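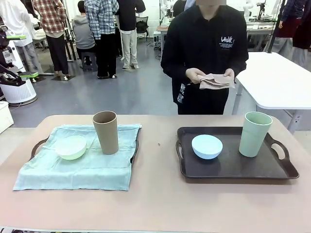 According to Styliani Karagiannis, in the thread about the bus stop, a resident can still ask the town board to look again at a vote after the meeting is closed, but the window is short and the clerk will not remind you. I would like to understand this better, so I open a separate page for it.

Can a town board vote be reconsidered, and who has to ask?

Posted by Tomás Matos, 22 August 2025

I live on Meltura Street in Asuvholm, on the side with the even numbers. At the last meeting the board approved the sale of the public parking lot behind Ledesma Hall to a company called Votitz, which wants to build offices there. The vote was five against four. I was in the room, and I must say that the discussion was very short for such a matter.

My problem is this. The letter to the neighbors was supposed to go to every owner within 500 feet of the lot. My house is well inside this distance, and I did not receive any letter. My neighbor also did not. I learned of the meeting from the paper on the door of the bakery.

I have collected 84 signatures, on paper, with addresses. What I do not know is where I must bring them. The clerk's office told me by telephone that "the item is closed." The web page of the town says that a decision can be reconsidered, but does not explain by whom. Must I write to the mayor, to the whole board, or to the planning office? And is the missing letter important, or is it only a small mistake of administration that everybody will excuse?

I am a permanent resident and not a citizen, if this changes something. I would like to do it correctly and politely.

Styliani Karagiannis

You have two different things in your hands, and I would keep them in two different letters.

The first thing is the reconsideration. In most towns the residents cannot demand it by themselves. A member of the board must make the motion, and usually it must be a member who voted on the winning side. In your case this means one of the five. The four who voted no are already your friends but they cannot open this door. Please check the rules of procedure for your board, which the clerk must show you if you ask. Very often the motion has to be made at the same meeting or at the next one. So look first at the date of the next meeting, and write to the five members before the agenda is printed.

The second thing is the notice. If the rule says that owners inside 500 feet must get a letter, then ask the clerk for the mailing list and the proof of mailing. Make it a written request for records, with the name of the item and the date of the meeting. Do not write that they forgot you. Write that you wish to see the list. Maybe the letter was sent to an old owner, and this is weaker for you. Maybe Meltura Street is not on the list at all, and this is much stronger.

Are you the owner or do you rent? I ask because the rule, as you describe it, speaks about owners. For speaking in a meeting or asking for records, it should not matter that you are not a citizen. For a formal petition which leads to a public vote, it can matter very much, because there they normally count only registered voters.

I did something similar in May for a crosswalk. It took nine emails and I would still do it again.

parkinglot_pete

Waste of time. Once they vote it's done. They only listen at election time. Get a lawyer or forget it.

Tomás Matos

Thank you, Styliani. I am the owner, and the deed has my name for several years already. I have sent the request for the mailing list today and I kept a copy.

To Pete: I prefer to try the letters first, a lawyer is expensive for me.

One more point that I do not understand. Two of the five members have no email on the town page. Is it acceptable to leave a paper letter at the office?

Styliani Karagiannis

Yes, paper is acceptable. Put each letter in its own envelope with the name of the member, and ask the person at the window to stamp your copy with the date. Bring the copy of the signatures too and keep the original sheets at home until somebody asks for them officially. And also ask whether the contract with Votitz is already signed. If it is, talk to a lawyer soon, because a new vote may not undo a signed contract. Some county bar associations have a first consultation at a low price.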